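Setting Up Your Idden Two-Arm Kit for Box-and-Tray Work
Posted Nov 4, 2020 | Filed under Tutorials | 5 comments

If you've just unpacked the Idden kit and you're looking at two arms, a pile of cable and a manual that starts on the subject of network addresses, take a breath and get yourself a coffee. I put mine together in August and have used it most evenings since, and I'd like to walk you through the part I wish I'd had written down, which is getting it from "bolted to the table" to "puts a box in a tray."

Before you power anything up, move each arm by hand through its whole reach. You're feeling for cable drag more than anything else (mine snagged at the wrist, and I spent a whole evening blaming the software!). Leave a generous loop of cable over the gripper and then strap the rest along the arm, snug but with enough give that the joints can turn all the way.

Next comes the gripper check. Open the Sikora control panel, pick the left arm, and run Open, Close, Open. Do the same on the right. If one side stops short, go to Limits and lower the closing force to 73, then bring it back up in small steps until the fingers meet cleanly. The factory setting is 100, and I find that a bit eager for anything in a soft wrapper.

Now for calibration. Put a box down within reach of one arm, with its long side pointing at the tray, and leave plenty of open table around both. Touch each corner of the tray with a closed fingertip and press Save Point each time. Go slowly here, and if you bump the tray, please start over, even if it only moved a hair.

For your first try, use one arm only and park the other one well back with its fingers open. Set the speed to 5, bring the open fingers in low on either side of the box, and stop there to check your height before you tell it to close.

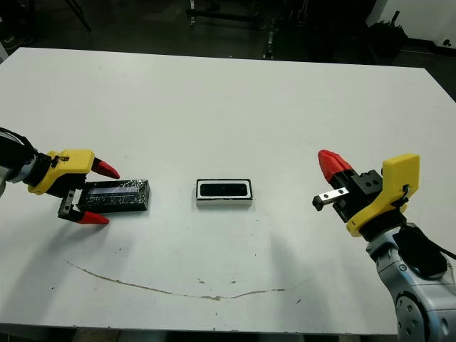
Rundberg wrote in to say that the speed setting resets whenever the panel is restarted, so it's worth looking at it again before every session, and that saving it as a profile under a new name takes care of the problem. I've done that ever since and it works nicely.

Once you're happy with the height, close the fingers, lift straight up, travel across, and lower into the tray. Save the whole thing as a routine and play it back a few times with your hand near the stop button.

If the box lands crooked, redo the tray corners before you touch any of the other settings. The Grilov fingertips that come with the kit can also work a little loose, so give the screws a gentle turn when you change routines.

Next time I'll get into handing a box from one arm to the other, and that one needs a longer evening.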